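About us

Hello, and welcome to Kumley! We lend out kit for camping, picnics and big messy family weekends, and we've been at it long enough to have strong feelings about tent pegs. I started the whole thing from my spare room with 13 sets of cooking gear (and one very patient landlord), and we now have a proper unit just off Skidden Lane.

Everything small goes in a black drawstring bag and gets hung up on the white shelving. I tried boxes for everything at first and spent half my life lifting lids! Bags are so much quicker – grab one, have a feel, off you go. Pots get their own spot on the table while we check the lids and handles.

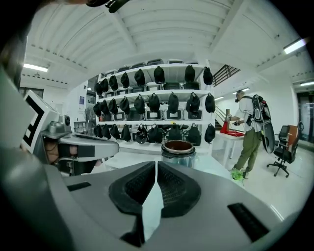
One of our regulars wrote to say that she'd hung up bags in her own garage after borrowing from us, and could we please tell her how to stop her sons putting them back empty. If you know, do get in touch, as I'd like the answer too.

We sent out some 320 sets last summer, mostly to families and walking clubs. You can keep a set for up to 6 nights, and longer if you ask nicely. Please rinse the pans before they come back. Pop in or drop us a line, and tell us how many you're feeding.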